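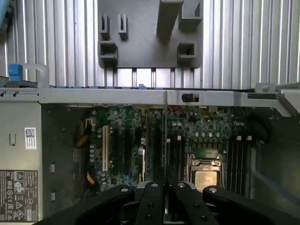 The gripper over the processor socket of an open computer, with no cooler or memory modules fitted.

The computers arrive at Zeststead on pallets, wrapped in plastic, and most of them have already worked for many years in an office. Somebody must open each one, take out what can be sold again, and sort the remainder for metal and board. For a long time this somebody was always a person with a screwdriver. Now, at one bench, it is sometimes a robot arm.

Radwa Ait Ali manages the repair and recovery floor. I asked her first what I think every reader wants to ask, whether the machine can do the work yet.

"It can do pieces of the work," she said. "If you ask me can it do the job, the full job from closed box to empty box, then no. If you ask me can it do something useful before lunch, I say yes, on a good day."

She is careful with these answers. Visitors come with the idea that the arm is either a toy or a danger to everybody's employment, and she finds both ideas tiring. Before recovery she ran a shop floor at Berrada, where she stocked shelves and trained the people who stocked shelves, and she says she learned there that a chore which looks simple has usually ten small decisions hidden inside.

"Take the memory modules. There is a small clip at the end of the slot. You press it, the module lifts a little, you pull it straight. My nephew can do it. But your thumb feels when the clip has moved. You do not look at it. The arm has to look, or it has to guess."

The arm has a camera at its wrist, close to the fingers, and the software comes from a small company called Triltus. Phong Bạch writes a good part of it and visits the floor often enough to have his own mug there. He told me that the view from the wrist is both the best and the worst place to look from.

"You are very near to the part, so you see the screws, the latches, the little connectors," he said. "But when the gripper goes down, the gripper itself is in front of what you want to see. A person has the same problem with his hand, but he moves the head to the side. We must decide when to look and when to trust what we saw before."

I asked which parts give him the most trouble. He did not need to think.

"Cables. Always cables. A motherboard is flat and it stays where it is. A processor socket has a frame and a lever, and if I know the model I know where the lever is. A bundle of wires is different every time. One technician ten years ago pushed it to the left, another one pushed it behind the drive. We cannot draw a map of that."

Shiny surfaces are the second trouble. The inside of a computer case is bare metal in many places, and when the lamp above the bench is strong, an edge can look like two edges. They changed the lamp, then changed it back, and finally put a sheet of tracing paper in front of it. Phong laughed when he told me this. The tracing paper cost less than the coffee they drank while discussing it.

At the moment the arm has 96 case models in its list. For these it knows where the side panel ends, where the latches are and which way the processor frame opens. When a model is not in the list, the computer goes back to the human benches. Radwa says this is not a defeat. A new technician also asks for help with a strange case.

Nuwan Patwary is one of the people at those human benches. He has seven years of experience with dismantling, and he was the one who showed the Triltus team how he does it, step by step, with his sleeves rolled up. I wanted to know if he felt strange about it.

"A bit at the beginning," he said. "They asked me why I put my finger here and not there. I had to answer that I don't know, I just put it. Then I watched myself for a week and I found out that I always touch the metal of the case first, before the board. It is for the static. I had forgotten that I was doing it."

He is faster than the arm, and he says so without pride. For a case that he knows, he is finished while the machine is still checking the position of the first connector. What he likes is that it does not become bored. The last computers of the afternoon receive the same attention as the first ones, and he admits that this is not true for him.

"My neck is better also," he added. "I rotate now. Two hours at my bench, then two hours where I feed the arm and check its trays. Before, I was bending the whole day."

Does it break things? Yes, sometimes. Radwa opened a drawer and showed me a processor with bent contacts and a plastic clip in pieces. She keeps them for the weekly meeting with Triltus. The gripping force was lowered after the first weeks — too much, as they discovered, and then it was dropping things instead. Now it is somewhere between, and she looks at the drawer to know if between is still the right place.

I asked all three of them about the home, because readers write to us mostly about the home. When will a machine load the dishwasher, fold the towels, take the rubbish down?

Phong was the most cautious. "Here the bench is always in the same place and nobody's cat walks on it. At home everything is cables," he said. Nuwan would pay a good price for a machine that cleans an oven, and does not believe he will see one soon. Radwa thinks that people look for the wrong thing. She would accept a machine that carries the washing basket up the stairs and does nothing else.

In November the floor will receive a second arm, meant for removing drives. Radwa has already decided where it will stand, next to the window, and Phong has already asked her for a curtain.

Interview by Loubna Kamel, 11 Jul 2021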